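Zullolberg Parts Handling Group
Minutes, December 2, 2024

Present: Usa Sombatkul (chair), Hipólito Rivadeneira (minutes), shift leads from receiving and line stock.

1. Minutes of the July meeting were accepted with one correction: the Petchrat order is for 200 panels, split over two deliveries.

2. Panel handling and line-side storage

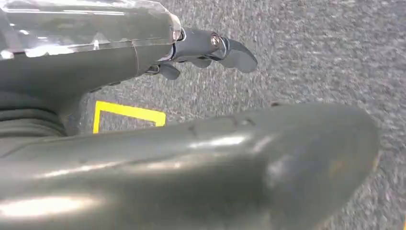
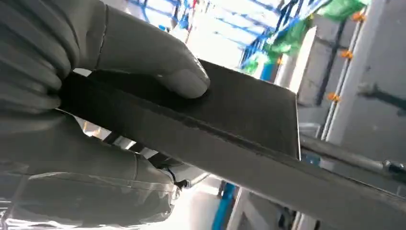
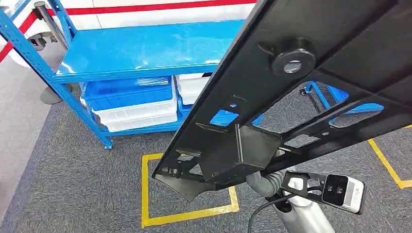

2.1 Panels are to be carried with support from below. Carrying by the end piece or by the bracket is to stop. Sombatkul will amend work instruction 1856 to say so.

2.2 Receiving reported edge marks on 7 panels from the last Petchrat lot. Rivadeneira asked whether the marks were made in transit or at unpacking. Receiving could not say. Incoming panels will be checked along all four edges before they leave the pallet, and the result written on the lot card.

2.3 Shelving. The blue unit stays where it is until the floor plan is settled. Bins on the lower shelf may be stacked two high and no higher. Line stock asked for a fixed color for each part family. Agreed in principle. Blue for fasteners, white for covers; mixed stacks to be sorted as they are emptied.

2.4 The top shelf is for panels waiting to go to the line. Nothing else is to be set down on it. Line stock objected that there is no other surface at that height. A quote for a second unit will be requested from Drultham.

2.5 The barrier rope stays up during panel moves. Visitors remain behind it.

3. Seltedance labels

The new label stock lifts at the corners on textured parts. A batch of 20 labels will be tried on the underside of the panels, clear of the ribs. Line stock to report.

4. Other business

Bin lids: the missing ones have been reordered. Delivery date not confirmed.

Actions
Sombatkul: amend 1856; request Drultham quote.
Rivadeneira: revise lot card to include edge check.
Line stock: label trial; bin sorting.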